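4.2 Sorting soft things by colour

I'll admit that hats were not what I had in mind when I started this work on how people put small clothing away. My first plan was socks. But when I went back through the May diaries from the Grusimlow households, caps kept turning up in places where caps don't belong - on door handles, on top of the fridge, under the car seat - and I got curious. Of the 399 diary entries that mentioned headwear, 341 put the cap somewhere other than the spot its owner had named as its home. That's a lot of homeless hats!

So for this part of the study I kept things very plain. One tub per colour, dark in one and tan in the other, no lids, no labels. I went with clear plastic because the Dorkow interviews had already told me that people forget whatever they can't see (my own hall cupboard is proof enough of that). Figure 2 has the layout, with the tubs at the far edge of the table so the middle stays free for sorting.

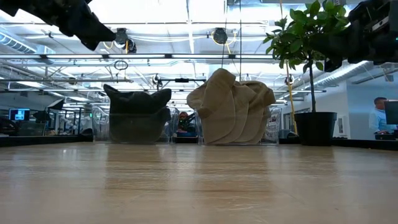
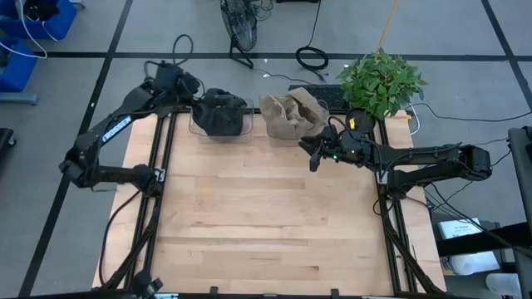 Figure 2. Dark and tan items in separate clear bins along the far edge of the table, with a potted plant to the right.

Does sorting caps by colour keep them in better shape than piling them all in together?

Colour makes no difference to the shape of a cap. What matters is how the crowns are stacked and how much weight sits on top of them, and a single-colour pile can squash its bottom cap just as badly as a mixed one.

I mention this because it was the thing people at the Clulthorpe sessions asked me most, usually while holding a favourite cap with a sad brim. Where colour does help is in finding things again. In the diaries, people looking for a dark cap in a mixed basket often tipped the whole lot onto the floor and then left it there, and I can't say I blame them.

Nesting is a separate matter. Slipping one crown inside the next saves a good deal of room, and the brims line up nicely, but it only suits soft caps. The stiff-fronted kind fight back. Several Hovland households gave up on nesting within a week and went back to tossing, so I've coded "nested" and "tossed" as two separate behaviours in the next section, even where the same person did both on the same day.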